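Learning to sew at my age (or, how I ended up with a blackout curtain and a sore thumb)

4th April

So I made a curtain. A real, full-length, lined curtain that hangs on a real rail in my real bedroom, and I have been going in there all week just to open and close it. My downstairs neighbor must think I've lost it, because the rail squeaks.

A bit of background for anyone new. I moved into this apartment in December, and the bedroom window faces a street lamp. A very keen street lamp. The previous people left a roller blind that stopped a hand's width short on one side, and every night a stripe of orange light landed right across my pillow. I tried sleeping at the other end of the bed. I tried one of those eye masks, which I apparently rip off and throw across the room in my sleep. I got a quote for made-to-measure curtains from Gwilliam, the nice shop by the station with the brass bell on the door, and then I went and sat in the park for a while to recover.

That's when I started thinking, well, how hard can a rectangle be?

Reader, a rectangle can be pretty hard!

I hadn't used a sewing machine since I was twelve, when I made a drawstring bag at school with the string sewn shut inside it. The machine I bought was secondhand, a Firine, in a shade of avocado that must have been somebody's dream once. It weighs as much as a small dog. It came with a manual in a language I don't read and a tin of bobbins, half of which fit and half of which belong to some other machine entirely. I spent the whole first evening threading it. You go up, down, around a hook, up again, through a thing that looks like a fish's mouth, and then you miss one tiny notch and it makes a bird's nest on the underside of your fabric. I made a lot of bird's nests.

Then there was the fabric. I wanted something heavy, and I wanted it dark green, and I did not want to pay what heavy dark green fabric costs. I went to Hellell, the big warehouse place out past the ring road, where everything is on giant rolls and you have to flag down somebody with scissors. I love it in there. It smells like cardboard and new raincoats. I'd written my measurements on the back of an envelope, and then at the cutting table I lost all confidence in my own handwriting and asked for an extra yard, and thank goodness I did, because I had forgotten hems. All of them. Top, bottom and both sides!
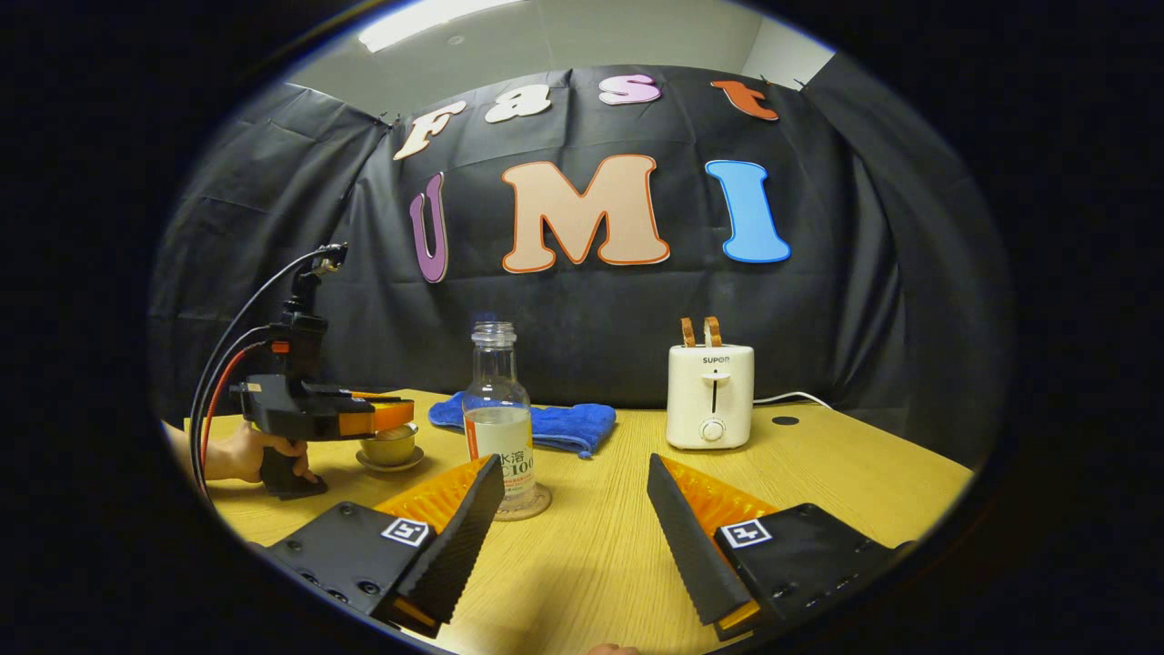 The thing I've learned about heavy cloth is that it wants to be on the floor. You lay it out on the table and you smooth it and you pin it, and the minute you turn away to find your tea, the whole lot slides off the far side like it's got somewhere to be. I tried holding it down with books. I tried cans of tomatoes, which worked okay until one rolled. In the end I gave up and did all the cutting on the living room rug, on my knees, and only cut into the rug a little bit.

Folds are the other thing. My fabric had been sitting folded at the warehouse for goodness knows how long and it had a crease down the middle that would not budge. I ironed it, I steamed it, I hung it over the shower rail with the hot water running until the mirror dripped. It got better. It's still there if you know where to look, and of course I know where to look. My sister says it's a feature. She has not offered to come and iron it.

Now, lining. If you're making a curtain to keep light out, the lining does most of the work, and I nearly skipped it. I was tired, my thumb hurt from the pins, and I held the green fabric up to the window one afternoon and thought, that'll do. Then I held it up again at night with the lamp blazing away, and I could have read a newspaper through it. So back I went, this time to Brikance, which is closer and has a proper haberdashery corner, and got blackout lining. It's rubbery on one side, it squeaks when you sew it, and every pin you put in leaves a hole you can see daylight through. I wish I had known that before I pinned the whole thing like a hedgehog. Use clips, people! The little plastic ones. I have a jar of them now and I use them for everything, including the bread bag.

Sewing the long sides took me two evenings. I know a proper sewist would do it in the time it takes to boil an egg, but I went at a crawl, with my tongue sticking out, and I unpicked one side completely when I found that the lining had crept. It does that. The two layers go through the machine at different speeds, so you arrive at the bottom with one longer than the other and a strong feeling of betrayal. I read that you can get a special foot for it. I did not get the special foot. I used about a million clips and swore.

The heading tape was easier than I expected. You sew it flat along the top, two straight lines, then pull the cords and the whole thing gathers up by magic. I actually laughed out loud when it worked. Then I pulled too hard and one of the cords came out of the end in my hand, and I stopped laughing and had to feed it back through with a safety pin while watching a whole episode of a baking show.

And then it was done! I hung it just before bed, which was a silly time to be up a stepladder, and I turned off the light and it was dark. Properly dark, cave dark – I walked into the wardrobe. I slept until the alarm for the first time since I moved in, and I felt so smug at work that I told three people who hadn't asked.

Would I do it again? I'd like to say yes straight away, but my knees are still annoyed with me. The kitchen window is next on the list, and it only needs a little café curtain, no lining, no lead weights in the hem, nothing that slides off the table and takes the scissors with it. I've got plenty of green left over. I also quite fancy trying a cushion cover with a zipper, though I'm told zippers are where friendships with sewing machines go to die, so maybe I'll leave that until the Firine and I know each other better.

If you've got any tips for getting a stubborn crease out of thick cotton, please leave them in the comments. I've already tried the vinegar one. The bedroom smelled like french fries for two days.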